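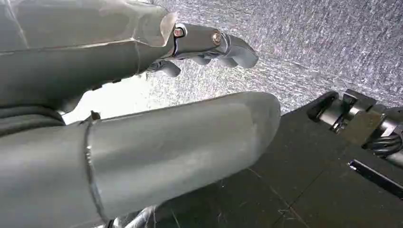 机械手指近景:浅灰色外壳与关节处的两颗紧固件

工单主题:收盘后持仓估值与总账余额不一致,日终报表未能按时生成
受理部门:交易后运营支持组
涉及系统:Skondeo 估值引擎、Prado 总账接口
涉及机构:Povholm 证券(固定收益部、财务部)
登记日期:2018-09-01
优先级:高
当前状态:已解决,观察中

一、问题陈述

Povholm 证券财务部来函称,月末日终批处理完成后,Skondeo 输出的债券持仓市值合计与 Prado 总账中对应科目的余额存在差异,涉及持仓记录268条。受此影响,固定收益部的当日损益表处于“待确认”状态,监管报送文件未能进入签发环节。

客户端显示的提示信息如下:

对账失败:估值批次与过账批次的价格版本不匹配。请核对行情来源后重新提交。

客户要求在下一营业日开市前恢复报表,并就差异成因提供书面说明。

二、影响范围

1. 固定收益自营账户的月末损益表暂缓签发。
2. 以市值为基础计算的保证金占用数据标记为“参考值”,不得用于对外确认。
3. 权益类及外汇类账户未受影响,相关报表已按原定时间生成。
4. 客户资金划转与交收指令由独立模块处理,本次事件期间运行正常。

三、初步排查

支持组首先核对了两端的持仓数量。数量、面值及应计利息均一致,差异仅出现在净价字段,由此排除交易漏记或重复过账的可能。

随后调取行情加载日志。Skondeo 在收盘后先后接收到两份由 Rilitz 行情服务发送的价格文件。第一份为初步收盘价,第二份为修订价。估值引擎按修订价完成计算,而 Prado 接口在生成过账凭证时读取的仍是初步收盘价。

日志摘录:

行情文件已接收,版本:初步
过账价格快照已创建,版本:初步
行情文件已接收,版本:修订
估值批次已启动,版本:修订
估值批次已完成,无错误
过账批次已完成,无错误
对账批次已终止,原因:价格版本不匹配

两个批次各自均报告“无错误”,故监控平台未在第一时间发出告警。对账环节的终止属于系统预设的保护措施,符合设计要求。

四、原因分析

经与接口维护方共同确认,价格快照的创建时点由一项名为“快照等待时间”的参数控制,单位为分钟。该参数在1月的版本升级中恢复为出厂值2,升级前 Povholm 证券使用的数值为40。升级说明中列有参数重置一项,但未将其纳入升级后的核验清单。

此后各月月末,Rilitz 的修订文件均在快照创建之前到达,问题未曾显现。本次修订文件在初步文件之后23分钟送达,超出等待时间,过账端因此锁定了旧版本价格。

需要说明的是,行情服务方的发送时间仍在服务协议约定的窗口之内,本次事件不构成行情供应方违约。

五、处理过程

步骤一:暂停 Prado 接口的自动过账任务,防止差异凭证继续向下游传送。

步骤二:经 Povholm 证券财务部书面授权,对受影响的记录执行冲销。冲销凭证与原凭证使用相同的会计日期,并在摘要栏注明本工单编号。

步骤三:手动删除旧价格快照,以修订价重新创建。创建完成后,由支持组与客户方分别核对版本标识。

步骤四:重新执行过账批次及对账批次。首次执行时,对账批次提示“会计期间已锁定”。经查,总账系统已按日程自动进入月末锁定状态。客户方完成临时解锁审批后,再次执行,对账通过,差额为零。

步骤五:恢复会计期间锁定,恢复自动过账任务,重新生成损益表并通知固定收益部复核。

六、客户往来记录

客户询问:冲销是否会影响此前已对外披露的数据?
支持组回复:不会。受影响凭证均处于未签发状态,未进入任何对外报表。审计轨迹中将完整保留原凭证、冲销凭证及重过账凭证。

客户询问:保证金参考值应如何处理?
支持组回复:请以重新生成后的数值为准。原参考值已作废,请勿引用。如已在内部邮件中传阅,建议由风险管理部统一发出更正通知。

客户询问:能否取消初步收盘价文件,仅接收修订文件?
支持组回复:技术上可行,但若修订文件当日未发布,估值批次将无价格可用。建议维持现有双文件机制,并通过等待时间参数加以控制。

七、后续措施

1. “快照等待时间”参数已恢复为升级前数值,变更记录已归档。
2. 过账批次启动前增加版本比对,若与估值批次所用版本不同,任务转入等待状态并向值班人员发送告警。
3. 升级后核验清单增补参数比对一节,适用于所有使用 Prado 接口的机构。
4. 客户方应在下一次月末批处理前确认告警接收人名单,并将确认函回传至本支持组。

八、关闭条件

本工单将在下一次月末批处理顺利完成且对账无差异后正式关闭。观察期内如再次出现同类提示,请勿自行重复提交批次,应保留日志原件并在本工单下追加说明。

附件清单:行情加载日志;冲销授权书;对账结果报告;参数变更记录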